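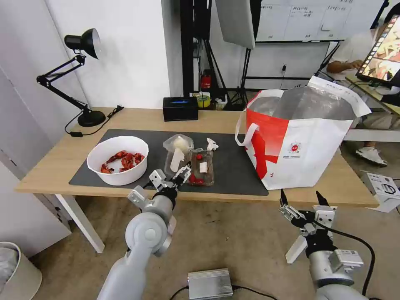

Our project measured how much single-use packaging comes with one takeout meal, and whether the food could be moved to reusable containers without loss of quality. Work was carried out in February in the Genelbridge student lab, under the supervision of Oana Tănase. Orders were unpacked on a table covered with a dark gray mat, and each item was logged before anything was thrown out. Clear plastic was the main concern: a domed container holding a single item the size of a bun, and next to it a shallow tray with three small red pieces in it, take up a lot of volume for very little food. The insulated bag, with its silvery lining, was recorded separately as reusable.

2. Method

The sample was 28 orders from two local kitchens, Enard and Dinu. Packaging was emptied, wiped with tissue and weighed on a kitchen scale. Bags were weighed with handles attached. Sauce cups were grouped with lids. Shellfish was moved to a bowl and weighed with the shell on.

3. Results

Mean packaging weight per order was 40 g, bags excluded. In 11 orders the lid weighed more than the base. Four orders were left out of the mean - the labels had come off and the kitchen could not be confirmed.

4. Limits

Stotex film wrap was too light for our scale and was entered as zero. The totals are therefore slightly low. A scale with finer resolution is needed before the two kitchens can be compared.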